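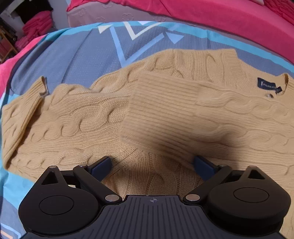
I have wanted a tattoo since I was 17, and I have been changing my mind about it for exactly as long. First it was going to be a swallow, then a line from a song I can no longer stand, then a very small moon, and for one long winter I was completely sure about a fern. What finally settled it was knitting, of all things. A cable, if you look at one up close, is just strands crossing over each other and then crossing back, like the thick twists running across the camel sweater on my bed, and one evening I caught myself tracing one with a finger and thinking, well, that would go around an ankle very nicely. So that is what I have now. A single braided cable, thin lines, no shading, all the way around my left ankle!

I told a few of you I'd write up how it went, and then April came and went and I didn't, so let me try to do it properly now while I still remember the parts that matter.

The studio I picked is called Gosto, and it's in Plurnwood, upstairs from a place that repairs vacuum cleaners. I had looked at 3 studios before that. One was lovely but had a waiting list that ran into next year, one only did big color pieces (gorgeous ones, whole backs full of peonies), and one never wrote back to me. Gosto wrote back the same night, at half past ten, with four questions about what I wanted and a note asking me to come in and let them look at the ankle before anybody drew anything.

I didn't understand why that visit mattered until I was sitting there with my sock off. An ankle isn't a tube. It has bumps on both sides that aren't even at the same height, and a tendon in the back that moves every time you do, and a pattern that looks perfectly even on paper goes wandering off when you wrap it around all that. The artist drew straight on me with a marker, first, to see where the crossings would land. We wiped it off and did it again. We wiped it off again. The trouble was always the place where the two ends meet, because a repeating pattern has to come out to a whole number of repeats, which any knitter could have told me, and I am a knitter, and I still hadn't thought of it.

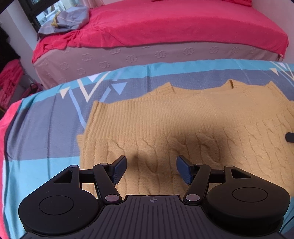

In the end we made each twist the tiniest bit longer than in my sketch, and the join went on the inside of the leg, where it sits just behind the bone. I can find it if I go looking. My sister-in-law couldn't, and she tried for a good five minutes with her reading glasses on.

Now, the question I get most is whether it hurt. Yes. The outside of the leg was fine, like being scratched with a warm pin by somebody very patient. The front was a little worse. The bone on the inside was a buzzing that went right up into my knee and made my foot jump, and I had to ask for a break, which they gave me along with a glass of orange juice. Over the tendon it was sharp and hot and I said a word I don't usually say in front of people I've just met. The whole thing took a bit under two hours with the breaks in. I had eaten a big lunch beforehand and I'm very glad I did, so if you take one piece of advice from this long ramble, please let it be lunch.

The other question is the healing, and there I have more opinions. The studio put a clear film over it and told me to leave that alone for a few days, and I did, although it looked fairly alarming underneath by the second morning (ink and everything else collects in there, and they had warned me it would). After the film came off I washed it morning and night with plain soap, patted it with a paper towel, and used the ointment they had sold me, a little tin from a brand called Bonia. It smells like nothing, and I liked that about it. I put on too much at first. You want just a thin shine, and I was frosting myself like a cake.

Socks were the real problem. I hadn't given one thought to socks. Anything with a tight cuff sat right on top of the design, and anything without a cuff let my boot rub it, so for the better part of two weeks I went around in my husband's big loose house socks folded down over my clogs. Wool was out of the question. It itched enough already — around day six it itched so much that I sat on the stairs and slapped my own leg, which is what you're told to do instead of scratching, and it does help a little.

Then it peeled, in little gray flakes, and for a few days it looked dull and cloudy and I was convinced I'd ruined it. I hadn't. I wrote to the studio anyway and got a very kind message back telling me to leave it alone and go for a walk. By the end of the month the lines had come up clean and dark again. There is one crossing near the front where the line is a touch lighter, and they've offered to go over it in the fall at no charge. I haven't decided. I've gotten fond of it. 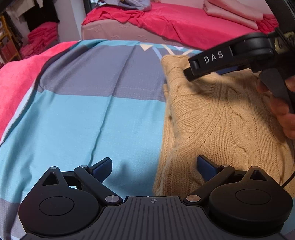
Cable knit on the bed, beige this time.

As for the cost, I know people don't like to ask, so I'll just say it. I paid a deposit of 20 dollars for the drawing visit, which came off the final price, and the final price was a good deal less than I'd been quoted at the place with the waiting list. I tipped on top of that and I'd do it again.

What I didn't expect was how soon I'd start thinking about the next one. I've been saving pictures of honeycomb stitch and of plain old seed stitch, and there is a Vishwakarma temple carving I saw in a library book, all interlocking bands, that I keep going back to, though I'd want to read a lot more about it before I put anything like that on my body. A forearm, maybe. Somewhere flatter, at any rate! My husband says I should wait a year, and he's probably right, and I have already written to ask when they're open for bookings.

If any of you have had a band done that goes the whole way around, wrist or ankle or arm, I would love to hear where you put the join and whether it has shifted with the years. The comments are open, and I do read them, usually over my second cup of coffee.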